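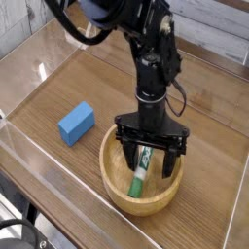

Community Pottery Kiln Share: Frequently Asked Questions

By Evangelia Gkikas
Updated September

We use cookies to remember your settings. Accept or manage preferences.

How do I book kiln space?

Write your name on the sheet by the door at the Nasrallah Street studio, or email the desk before noon on Wednesday. A half shelf is the smallest space you can book. If the sheet is full, put your name at the bottom and we will move you to the next firing.

What clay can I bring?

Any commercial stoneware rated to cone 6. We don't fire earthenware in the same load – it slumps and ruins the shelf under it. Keep the bag label in case we ask to see it.
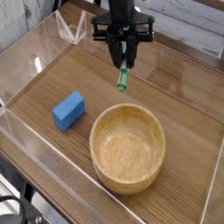
How should I prepare my pieces?

Let them dry fully. Thick pots need at least a week, longer in humid weather. Scratch your initials into the foot, and leave the bottom quarter inch free of glaze.

What if a piece cracks?

Small cracks at the rim usually come from uneven drying. Cover the rim with plastic for the first day and turn the pot over once it can hold its own weight. We don't refund firing fees for cracked work. Glaze that runs onto a shelf costs extra, depending on the damage.

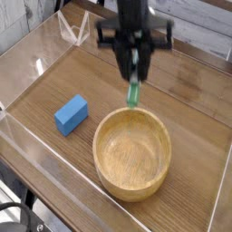
Evangelia Gkikas adds that handles crack more often than rims, and that scoring both surfaces and using thick slip fixes most of it.

Are fired pots safe for food?

Studio glazes marked with a green dot are made for tableware. If you mix your own or bring one from home, we can't vouch for it. Crackle glazes are for display only.

How long until I can pick up?

Glaze firings reach 2,232 degrees Fahrenheit, and the kiln stays shut until it falls below 265. Most loads are on the pickup shelves 2 days after firing. Please don't open the lid to check. We hold finished work for a month.
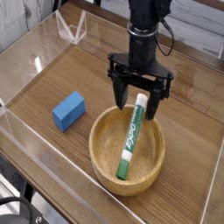

One member wrote to ask for a longer hold over the summer, saying a month is too short for anyone who travels. Email the desk before you leave and we will box your work and keep it until you are back.

Sign up for our newsletter to get firing dates by email.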